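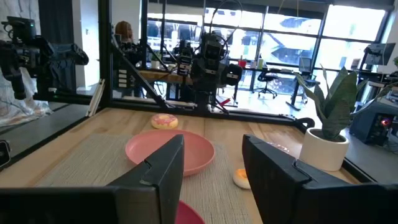 Zerkbridge workshop > Notebooks > Table setting > September

Table setting, 2nd go. Started 6 am, too early.

Beige woven placemat stays. Fine rib, sits nice on the light wood. Salmon-pink plate in the middle of it, deeper magenta one nearer the front. Not sure about the two pinks togther, ask at Nolanach if they do a plain grey.

Donuts: pink w/ sprinkles at the back on bare wood, orangey-yellow one on the mat, right of the plate. Want to try the pink one on the plate instead, colour might be too close though.

Snake plant on the right, white pot. Good height, leaves flop outward a fair bit. Shift it back up to 6 cm?? Try before lunch.

To do
- Bortolotti order 628, chase
- felt dots for under pot
- wipe down mat, damp cloth only, no soap
- measure the plates, never wrote down teh sizes

Box 235 is for the toy food. Please put it back in there.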